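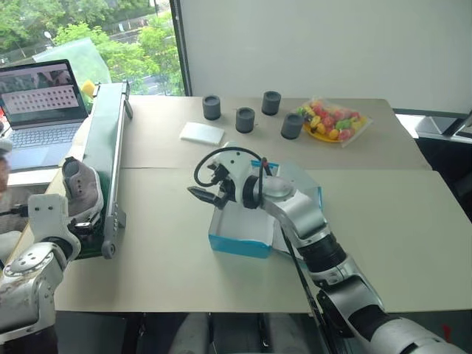

Reviews > Workshop > Storage and Packaging

Valtico 60 tape dispenser

Kiri Ashby, 4 July 2022

The Valtico 60 is a hand-held dispenser for packing tape up to 60 mm wide. It weighs 271 g without a roll. I used it to close 211 cartons, mostly single-wall, with paper and polypropylene tape.

Loading is simple. The hub takes a standard 3-inch core and the brake is set with a knurled nut. Paper tape needs the nut almost fully slack, otherwise it tears at the roller.

The blade cuts cleanly and the guard springs back each time. The wiper is too stiff for small cartons and lifts the leading edge on short flaps. The older Grodholm does better on these, but its handle is narrow and tiring over a long shift.

Spare blades are sold in packs of 3. Recommended for medium and large cartons.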